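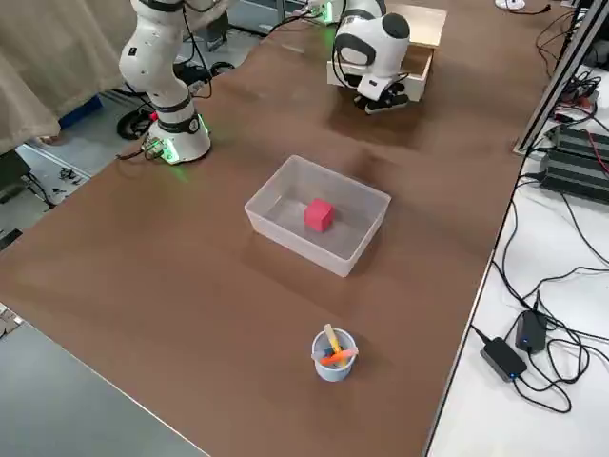 **Planner treats the storage bin as a solid block, second arm never gets to the cube**

**olley_b** · 2022-10-03

Two-arm cell, one shared table, one planning scene for both arms. The bin is added as a collision object from the depth segmentation. The segmentation gives me a convex hull, so the inside of the bin counts as occupied and every grasp pose for the cube is rejected at the goal state check. If I remove the bin from the scene, planning succeeds and the fingers are routed straight through the wall.

Planner timeout is 500 ms, six attempts per goal. Last batch was 1,000 requests, 937 failed with "goal in collision".

What are people using for open containers?

**paredes**

Don't build it from depth at all. Frosted plastic returns garbage on most active stereo sensors. Model the bin as five boxes (floor and four walls), estimate only the pose, and attach the boxes to that frame.

**hekden**

Disagree with hardcoding. It works until someone swaps the bin. Turn off the hull step and use convex decomposition on the mesh. The cavity survives if the resolution is high enough.

**paredes**

> The cavity survives if the resolution is high enough.

It survives if the mesh is good. His mesh comes from a translucent surface. Decomposing noise gives you more pieces of noise, and collision checks get slower.

**olley_b**

Checked the raw cloud. Two of the walls are mostly missing and there are stray points inside the cavity. So decomposition is out for this bin, but I have an opaque box at the far side of the table where it may be worth trying.

**R. Voicu**

Five boxes, yes. Two more things to look at:

1. Padding. If the default link padding is applied to the fingers, you can lose the cavity again even with correct walls. Set it per link.
2. The cube. Allow contact between fingers and cube only for the approach and close segments, then attach it to the gripper link. Otherwise the retreat is planned without it.

```yaml
link_padding:
 finger_left: 0.002
 finger_right: 0.002
 forearm: 0.015
```

**hekden**

2 mm is thin if the hand-eye calibration is older than the last time the table got bumped. I would keep 5 mm and restrict the approach to vertical.

**R. Voicu**

Depends on the calibration residual. Measure it, then pick the number.

**olley_b**

Five boxes plus per-link padding at 5 mm: goals are valid now. Remaining failures are the idle arm blocking the elbow. I'm going to try planning both arms as one group — slower, but at least it can move the other one out of the way.

**paredes**

Try a fixed retract pose for the idle arm before you do that. Fourteen joints in one group won't fit in your timeout.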